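我家洗碗机坏掉的那个月,我开始认真想一个问题:机器到底什么时候能替我干家务?

注意,我说的是“干家务”,不是“洗碗”。洗碗这件事洗碗机早就会了(坏掉之前都会)。可是把碗从桌上收起来,把剩饭刮进垃圾桶,把筷子头朝下插好,把那只不能进洗碗机的木碗挑出来放一边,再把洗好的东西一件件塞回柜子里,这些从来都是我在干。有一天夜里我蹲在地上擦漏水,越擦越气,心想手机都能替我写请假条了,怎么还没有一个东西能替我把抹布拧干?

于是就有了这篇稿子。编辑给了我两个月,我跑了一家做家用机械臂的公司、一间给民宿洗床单的工厂,还厚着脸皮在别人的测试厨房里泡了4天。先剧透一下:我现在还是自己洗碗。

先说洗衣厂吧,因为那里最接近大家想象中的“自动化”。

Jakwood在城郊,给民宿和小旅馆洗布草,车间里热得像桑拿房,我进去不到一刻钟眼镜就糊了。洗、脱水、烘干、烫平、折叠,一条线下来全是机器,床单从烫平机那头吐出来的时候平得像一张纸,我当场就想把家里的被套背过来。可是你往线的最前头看,站着的全是人。脏床单运进来是一大坨,裹着枕套、毛巾、一只袜子,有时候还有客人的充电线。得有人把它们扯开,找到两个角,夹到机器的夹子上去。后面那些机器再快,也得等这双手。

我问车间主管,为什么偏偏这一步不交给机器?她看我的眼神像在看一个问“为什么不让狗开车”的人。她说厂里试过,请人来装过一套抓取设备,抓单张的、摊平的,没问题;一大坨湿布扔过去,它就开始犹豫,抓起来,放下,再抓起来,一角带起三条毛巾。试了一季,拆了。现在那块地方放推车。

“找角”这两个字我后来在本子上画了好几个圈。我自己套被子的时候也找角,钻进去找,一边找一边骂,可再怎么骂,最多半分钟也找到了。我从来没觉得这算一种本事。跟做机器人的人聊过才知道,布是他们最头疼的东西之一:每动一下,它就换一个形状,你刚认出来的那个角转眼就叠到里面去了。杯子好歹还是个杯子,你推它一下它不会变成别的。

那杯子总该行了吧?带着这个疑问,我去了Relluris。

Relluris做的是装在厨房里的单臂,目标是“饭后那半小时”,也就是收台面、擦台面、把东西归位。公司不大,一层楼,一半工位一半测试厨房,茶水间的咖啡倒还是人泡的(我特意问了)。我原本以为会看到一屋子机械臂乒乒乓乓地摔盘子,结果头一天我看得最多的是屏幕。他们大量的练习是在模拟厨房里跑的,台面、柜子、瓶瓶罐罐都是算出来的,摔了也不用扫,换个摆法再来一遍。

带我的工程师很年轻,说话飞快,一上来就跟我说,你别看它抓得起来抓不起来,你看它抓之前那一下在想什么。我说它在想什么?他说,在想从哪儿下手。我说这还用想吗?他就笑,把椅子让给我,叫我拿手柄自己试。

我试了。我在模拟厨房里把同一只杯子碰倒了无数次,有一次还把它推到了台面外头。我,一个会用筷子夹花生米的人!手柄上没有力道,我不知道自己碰到没有,也不知道夹紧了没有,眼睛看着明明还差一点,夹爪已经把杯沿顶歪了。我玩了一个下午,出来的时候手心全是汗,对所有机械臂都多了一份同情。

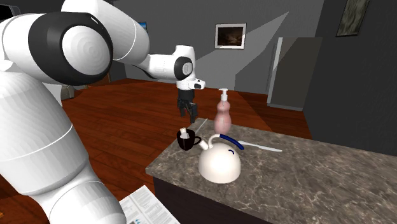 说回我家的台面。我做饭不算讲究,饭后的灾情却一向很可观:锅盖倒扣着,酱油瓶没盖,砧板上有半根葱,旁边一定还有个喝了一半的杯子。以前我收拾的时候脑子里在想别的事,手自己就动了。从Relluris回来以后我没法这样了,我会盯着一把水壶发呆。像模拟厨房里那只白水壶,提梁从壶顶拱过去,缠着深蓝色的握把,底下偏偏还横着一件白色的长柄家伙;左边是黑杯子,后面是粉色的洗手液瓶,黑色的两指夹爪就悬在上头。换成我,一伸手,绕开瓶子,提壶,完事。可要给机器讲清楚,就得讲提梁该从哪个方向夹,手肘往哪边让,壶里要是有水,提起来会往哪边晃,压在提梁底下的那件东西是先挪还是后挪。我在自家厨房里把这些念叨了一遍,念叨完,水都烧开了。

模拟里练得好,到了真厨房又是另一回事。Relluris的真厨房我也蹲了,灶台、水槽、冰箱都是市面上买的,连冰箱门上的磁贴都有。他们给我看了一份内部的成绩单,准我写几个数:上一轮测试里,机械臂一共做了404次“把一件东西从台面收回原位”,成功的是278次。我在心里算了算,差不多三次里成两次。工程师对这个成绩挺高兴,我嘴上说厉害厉害,心里想的是,要是家里请来的人每收三个杯子就有一个没收好,我大概会委婉地请她去客厅坐着。

可是且慢,失败和失败也不一样。我翻了翻他们的记录,有的是放下的时候歪了一点,有的是抓了个空,它自己停在那儿不动了,真正打碎东西的很少。停住不动的时候,它会等人来按一下。问题就在这儿:你得在旁边。我坐在旁边看它收一张台面,它收了90分钟。90分钟!我中间回了邮件,吃了一个饭团,还在椅子上打了个盹,醒过来它正举着一把勺子,很慎重的样子。

有人会说,慢就慢嘛,反正是机器,你出门上班让它慢慢收。我一开始也这么想,还挺兴奋,觉得找到了关键。后来我把这话说给Relluris的人听,他们说想过,最大的麻烦就是它停住的那一下。家里没人,它举着勺子从早上等到晚上,你下班回来,台面收了一半,它还挡在水槽前面。所以他们现在花很多功夫教它“知难而退”:拿不准的就放着,把手臂收回去,剩下的留给人。我挺喜欢这个思路的。我先生也是这么做家务的。

还有一家叫Ferkholm,走的路子完全不一样,我没能进去参观,只跟他们的产品经理打了很长的一个电话。他们不打算教机器适应厨房,他们要改厨房。碗架、刀架、调料盒统统重新设计,每样东西都有自己的坑位,形状一眼能认,手臂闭着眼都能放进去。听上去很聪明,也确实快,他说样板间里收一桌碗比人慢不了多少。我问,那我奶奶留给我的那个缺口搪瓷盆呢?电话那头停了一下,他说,可以放在人工区。

我得说,“人工区”这三个字让我笑了好几天。我看了看自己的厨房,大概除了水龙头,全是人工区。

不过我不想把他们写得太好笑。想想洗衣机刚进家门的时候,也是人在迁就它:要接上下水,要分深浅色,羊毛的不能扔进去。我们迁就着迁就着就习惯了,现在没人觉得给阳台留个排水口是什么屈辱。扫地机器人也是,我为了它把地上的电线全收了,椅子腿垫高,连地毯都换成了短毛的。我嘴上说是它伺候我,实际上每天出门前先趴在地上给它清场的是我。

顺便说一句,我家那台扫地机器人叫Kioko,是它包装盒上的牌子,我懒得另取名字。它是我家目前最成功的自动化案例,成功到我妈来住的时候会跟它说“慢点”。它只会一件事,而且那件事发生在平的地面上,东西一律当障碍绕开,用不着拿起来。跑完这一圈采访我才明白它有多占便宜。绕开比拿起来容易太多了。凡是需要“拿起来”的活儿,机器到今天都还磕磕绊绊。

那工厂里那些抓得飞快的机械臂怎么说?这个问题我也问过,在Jakwood问过,在Relluris也问过,两边答得倒是一个意思:工厂里抓的东西是一样的,来的位置是一样的,连灯光都是一样的。你家灶台今天和昨天一样吗?我想了想,昨天灶台上有一袋没拆的核桃,今天有一把雨伞。雨伞为什么在灶台上,我也说不清。

采访的最后一天,我在Relluris等车,工程师们在真厨房里吃午饭,吃完各自把盘子端去水槽,站成一排洗。我说你们怎么不让它洗?一个正在搓饭盒的姑娘头也不抬:它下午还有测试呢,别把它弄湿了。

如果你现在就问我,该不该攒钱等一台会收台面的机器,我的回答是先别等。在我看到的范围里,能放心交出去的还是那些老面孔:洗、烘、扫、烫,一样机器管一样事,东西得由人摆好了送到它嘴边。中间那些零零碎碎的,捡起来、分开、找角、拧干、归位,还在我们手上。按Relluris自己的说法,他们明年想先进几间民宿的公用厨房试试,那里杯盘统一,也没有搪瓷盆。我答应到时候再去看一趟,顺便看看它举勺子的姿势有没有利索一点。

至于我家的洗碗机,十一月里修好了,换了一个进水阀。师傅来的那天我在旁边看他干活,他侧躺在地上,一只手伸进机器底下,眼睛看着天花板,嘴里跟我聊他女儿考试的事,手在里面摸了一会儿,咔哒一声,好了。我问他刚才是怎么找到那个卡扣的。他想了想,说,就那么一摸。

最后更新:11月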